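Contra a pressa de renovar

Moro há 14 anos em Portugal e ainda escrevo o português com cuidado, como quem atravessa uma rua molhada. Peço por isso paciência ao leitor.

Quero defender uma ideia pouco moderna: a casa deve mudar devagar. Quando comprei o meu apartamento em Wirnham, antes de vir para cá, fiz tudo em 48 dias. Escolhi os materiais pelo catálogo da Serico e passei depois muitos invernos a viver com decisões de uma tarde. A cozinha ficava bonita e eu não gostava de lá estar.

Em Salta, a vila onde vivo agora, os vizinhos fazem obras de outra maneira. Mudam uma porta num ano, o chão noutro. No princípio pareceu-me preguiça ou falta de dinheiro - e às vezes é mesmo falta de dinheiro. Mas uma divisão usada durante um inverno ensina onde falta a luz e onde a mão procura um apoio. O catálogo não sabe isto.

Também há o preço. Uma loja de Abera pediu-me uns 200 euros só para fazer o desenho de uma casa de banho, e eu quase paguei. Preferi esperar até outubro, e em outubro já queria outra coisa, mais simples e mais barata.

Admito que a lentidão cansa. Quem tem crianças pequenas ou um cano roto não pode filosofar. Falo do resto, das obras que fazemos por aborrecimento.

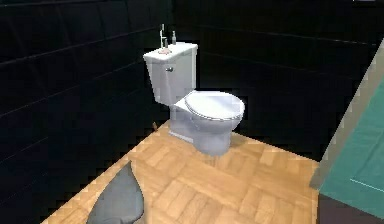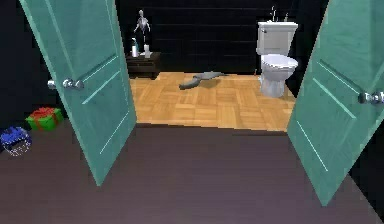
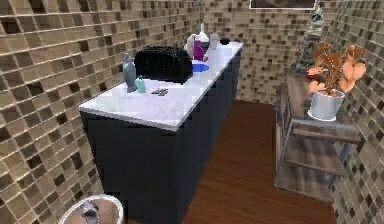
Azulejo preto, portas verde-azuladas, mosaico em beges e castanhos.

O que aconselho a quem pergunta

Viver 2 estações na casa antes de tocar numa parede. Escrever num caderno o que incomoda, e só voltar a lê-lo mais tarde. Metade das queixas já não se percebe.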